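Concrete Patios and Container Gardens: Frequently Asked Questions
6 min read | 28 shares | 4 comments

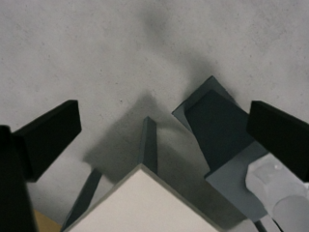 Growing in containers on a hard surface differs from growing in open ground mainly in how water and heat move. The slab sheds water, stores heat during the day, and gives roots no way down into soil. Surface condition matters less than most people expect. Light gray concrete with a matte finish, darker blotches and tiny pits scattered over it is a perfectly good base for pots, and patches of slightly warmer gray do not call for treatment before planting. Slope and drainage should be checked first. The questions below are the ones most often sent to the Ploltumbridge container growing pages.

Do I need to seal the concrete before putting pots on it?

No. Sealing slows staining but has no effect on the plants. If you do seal, let the product cure for the full time on its label before placing containers. Film-forming sealers can trap moisture under a flat-bottomed pot and turn cloudy. A penetrating sealer is less likely to do this.

How do I find out which way the slab drains?

Pour a bucket of water at the highest point and watch where it goes. Mark any spot where water is still standing an hour later. Keep pots off these spots or raise them on feet. Recheck after moving heavy containers.

Are pot feet necessary?

They are needed for any pot with a single center hole and a flat base. Three feet sit steadier than four on an uneven slab. A gap the thickness of a finger is enough. Pots with side holes can stand directly on the surface.

Should I put gravel in the bottom of the pot?

No. Water collects in the fine mix above the gravel before it moves into the coarse layer, so the wet zone ends up closer to the roots. Use the same mix from top to bottom and cover the hole with a piece of mesh if soil washes out.

What size container does a tomato need?

For a bush variety, 28 liters is a workable minimum. For a tall variety grown on a stake, use 50 liters. Smaller pots will carry a plant into early summer and then need watering twice a day. Peppers will manage in half the volume.

How heavy is a large planter?

Plan for the wet weight. A 140-liter planter filled with damp mix can weigh well over 200 pounds, and more with a shrub in it. Put it in its final position before filling. On a ground-level slab the load is rarely a problem. On a balcony or roof, get the load limit in writing from the building owner.

What is the difference between the Surdale and Hotham mixes?

The Surdale mix is bark-based, drains fast, and suits shrubs, herbs and anything left outside through a wet winter. The Hotham mix holds more water and is the better choice for vegetables and summer annuals. Both are low in nutrients after the first six weeks. Start feeding then, at half the label rate, once a week.

My pots face south and the mix dries out by noon. What can I do?

Group the containers so that they shade each other's sides. Put the smallest ones on the north side of the group. Light-colored pots stay cooler than dark ones. Mulch the surface with fine bark, keeping it clear of the stems. Water before 8 a.m. and check again late in the afternoon.

When should I repot shrubs?

February is suitable in mild areas, before new growth starts. In colder areas, wait until the mix has thawed all the way through. Tip the plant out, cut away the outer inch of matted roots, and return it to the same pot with fresh mix. Moving up a size is only needed if the plant is still expected to grow.

White crust has formed on the outside of my clay pots. Is it harmful?

It is mineral salt left by hard water or fertilizer. It does little harm on the outside. If it also forms on the soil surface, scrape off the top half inch, replace it, and run plain water through the pot until it drains freely. Empty the saucer afterward.

Can I leave the Ruotsalainen self-watering boxes out all winter?

Yes, with the reservoir drained and the overflow plug removed. Water left in the reservoir can split the seam when it freezes. Refit the plug in spring.

Comments (4)

pottedfig
Is the 50 liter figure for one plant or two? I have been putting two in that size and the lower leaves go yellow every July.

slabgardener
One. Two in there will run out of food as well as water.

mossy_step
Drained my box but forgot the plug. Seam is fine so far. Will it be ok if I take it out now?

zone6balcony
Please add something on wind. My bay tree goes over every time there's a storm, and it's in a big pot.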